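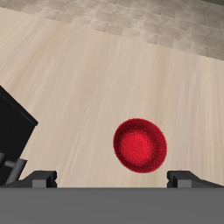 1/ Budget thread for small robot projects

I promised to write how we planned the money for our first robot arm at Flarkska. We are a small workshop, we sort and pack tableware for other firms. I am the person who makes the spreadsheet, so please expect more numbers than engineering. English is my second language, be kind.

2/ The first decision was to buy no arm yet. For now we have only the simulation: a table, a gripper with two fingers, and one red dish in front of it. The cost until today is one computer that we already had, plus my evenings.

3/ I was against this at the beginning. It seemed to me like playing a game while the boxes wait. But our quote for the complete cell was already open on my desk, and I could not answer half of the questions in it. How wide must the fingers open? Which pads? Where does the camera go? I did not know.

4/ So we made a list of what the simulation must answer before we pay. Opening of the fingers against the widest dish. Free space on the table when the arm turns. What is in the way on the left side. It is a short list and it is still not finished.

5/ The gripper is the part where I was most wrong. In my first budget I had one line, "gripper," and one price. Now there are four lines: gripper, spare fingers, pads, adapter plate. The Terness gripper we looked at costs $2,164. A spare pair of fingers is $433 and does not come in the box.

6/ Please ask every seller the same question: what is NOT in the box? I wrote it to Terness and to Korkora in the same words. Korkora answered with a full list on the same day. Terness needed two emails, but the list was good when it came.

7/ Shallow round things are harder than they look on paper. A dish has a low rim, and the fingers must go down beside it without touching the table. For a mug I would not worry. For a dish I want to see many tries in simulation first, also with the dish not exactly in the middle.

8/ We have 41 different shapes in the workshop. I wanted to model all of them. My colleague convinced me to begin with 5, the ones we pack most. The red one is the first. The others wait for March, when the busy season is over for us.

9/ Things I forgot in version one of the budget, maybe it helps somebody:
- delivery and unloading
- a table which does not shake
- electrician
- training days (you pay the course and also lose the working hours)
- insurance, our price changed

10/ Somebody asked me yesterday about used arms. Haworth offers them with a short warranty and I asked for a quote. The price is attractive. My problem is the controller: if it is an old version, our simulation may not match it, and then I pay for an adapter and for someone who understands the adapter. I keep this option open, but it has its own column with a bigger reserve.

11/ About the reserve. I read advice to add a fixed percent to everything. I do it by line instead. The table gets almost nothing, I know what a table costs. Fingers and pads get a lot, we will surely change our mind about them at least once.

12/ Status on December 3, 2025: no order is signed. Two quotes are complete, the one from Haworth is missing the delivery cost. I will update the spreadsheet when it arrives and post the empty template, without our prices, for who wants it.

13/ If you bought fingers for low dishes, please write me which pads you use and how often you replace them. I have this line in the budget with a question mark and I do not like it.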